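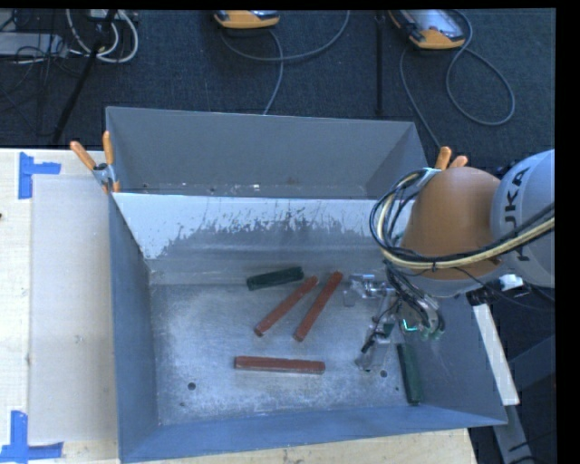 February, dye bench, second try at the walnut bath

Okay, picking this up mid-pot because I got distracted yesterday and wrote nothing down. The hulls had been soaking in the old enamel kettle since before the holiday and smelled like a pond. Strained them twice through the Hanik cloth, which clogs if you pour fast, so don't pour fast! Ended up with a bath so dark I couldn't see the spoon.

Yarn is the Stitia two-ply, the undyed one, 1000 grams in total, wound into skeins with loose figure-eight ties. I tied them too tight last time and got little white bands everywhere (some people would call that a feature, I called it something else). Scoured with the plain soap, rinsed until the water quit feeling slippery, then straight in while still damp.

No mordant on the first half. Walnut doesn't need it and I wanted to see the color by itself. The other half got alum overnight. Pulled both after 3 hours at a lazy simmer and left them in the pot to cool with the lid on.

Colors so far: the plain half is a warm reddish brown, really nice, close to what I was hoping for with the Trultania blanket. The alum half is more golden and a bit flat. I keep going back to look at it and liking it less. Might dip it in iron for a minute or two and see if it goes toward olive, but iron makes this wool scratchy, so only one skein first.

Things to sort out before the next batch:

Lot number on the Stitia bag is 3579. Write it on the skein tags this time, because the older lot took color differently and I spent a whole evening blaming the water.

The Kuroda thermometer reads high. Checked it in boiling water and it overshot, so all my simmer notes from last month are suspect. Use the glass one.

Need more tags, more vinegar, and a bigger drying rack. The skeins on the left side of the rack were still dripping on the ones below at 9 p.m. and I had to move everything into the bathtub.

Exhaust bath is saved in the bucket under the sink, lid taped. Please don't dump it, there's at least one pale tan left in there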